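The Granent Client Book, and why I'm on my fourth one
Posted 18/10/2018
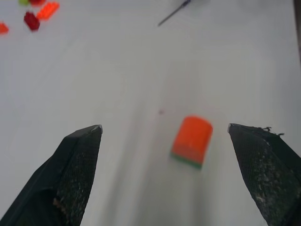 So when I left the salon chain and went out on my own, I kept every client in my phone. Names, birthdays, who owed me a deposit, who had a sister getting married in the spring. Then the phone went into a sink and I lost the lot! I spent the next month calling people I half remembered and asking who they were, as politely as I could manage.

Lemlem Tekleab, who I shared a booth with at my very first trade night, handed me her spare Granent and told me to start writing. I've sold them through my shop page ever since I filled that one up.

It's a paper book for people who work for themselves and find their own customers. Each client gets a full spread. Contact details go on the left with a box for how you met, and the right side is ruled for visits, quotes and whatever you promised to send them (I promise a lot of things in parking lots). There's a follow-up strip along the outside edge that you can read by thumbing the pages, and that strip is the reason I won't switch.

What you get:
Granent Client Book, item 3728
Hard cover, lies open on its own after you've broken it in a bit
Alphabet tabs plus 4 blank tabs for your own groups
Elastic closure and a back pocket deep enough for business cards
Refill pages are item 2347, sold separately

The cover comes in Ukano (dark blue) or Meltar (a brownish red that hides coffee pretty well). I had a green one called Wubshet too, but I'm down to the display copy and I'm not parting with it, sorry.

Price is $19 plus shipping. If you want your name or business name stamped on the front, put it in the order notes exactly as you'd like it spelled. I copy and paste it, so check your capitals!

A few people have asked if the paper takes fountain pen. Mine bleeds a little with a broad nib and is fine with a fine one. Ballpoint, no trouble at all. Ingeborg Nägeli, who runs a bookkeeping business out of her spare room, writes in pencil so she can move people around, and she says it erases clean.

Stamped orders take longer than plain ones, so if you're buying for a friend who's just gone out on her own, please get it in before the end of November. Plain covers ship as I pack them. Returns are fine on anything unstamped and unwritten in, just email me first so I know to look out for it.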